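Open day at the Wivow lab, April

Home late, feet sore, and I have to get this down before I sleep.

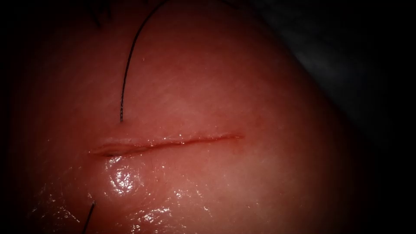 So can a robot sew up a wound by itself? For short stretches, on practice tissue, with a person standing by at the console, and that's as far as the people at Wivow would go.

I want to remember the cut before any stitches went in. Such a small thing! A thin red line, a bit open at the left end and then down to a hair at the right, and that long black thread lying there with its tip almost on the edge of it. I must have stared at it on the big monitor for ten minutes before the 3 o'clock demo started.

Then the two arms came in and I forgot to eat my sandwich. They call the system Pemomov (I asked twice how to say it). One arm passes the needle, the other takes it, and there's a tiny pause before each pull that looks so much like thinking. It dropped the needle once and the operator took over, picked it up and handed control back, and the whole room clapped – for the drop, I think, as much as for the save.

They've recorded 1420 practice runs so far, almost 400 of them since the winter. The woman next to me had driven in from Clondum just for this and we compared notes all through the break.

I got a turn at the training console too. My knot was terrible. Hands sweating, foot on the wrong pedal, and I still didn't want to get up when my time was over!

Bus back from Beltrán Street. Must look up how the needle gets its curve.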